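Ticket 285: Label printer on the packing bench prints every label twice
Product: Kemppainen desktop label printer
Site: Drerkedwood warehouse
Opened: May 7, 2019
Priority: Low (changed to High by requester, changed back by us)

Requester reports that each shipping label comes out in duplicate. Requester has been peeling off the second one and sticking it to the wall, and would now like it known that the wall is full.

Checked the copy count in the print dialog. It says 1. Checked the driver defaults. Also 1. Restarted the printer, then the PC, then the printer again out of superstition. Sent a test label and got 2.

Ran the self-test from the front button with the USB cable unplugged. One label. So the printer can count, and the trouble is upstream.

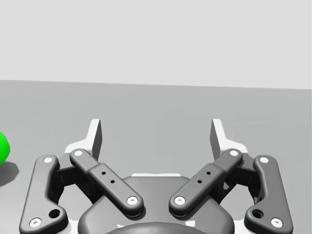

Next stop was the Clelska shipping software, which keeps its own copy setting under Carriers, then Advanced, then a tab called Misc. It was set to 2. The change log puts that in January, when the Tornitz account wanted a spare label inside each box. Tornitz dropped the request a week later. The setting stayed on, and the spares went in the trash until the bench got a new wall.

Set copies to 1, saved, sent a test. Got 2. Closed Clelska completely, including the part that hides in the system tray, and opened it again. Got 1.

Ran a batch of 20 orders. 20 labels, all readable, none crooked.

Left to do: the roll counter still thinks the roll is 98 percent used. It's a fresh roll. Opened a separate ticket for that, priority Low, please leave it there.

Status: Resolved. Wall not covered under support agreement.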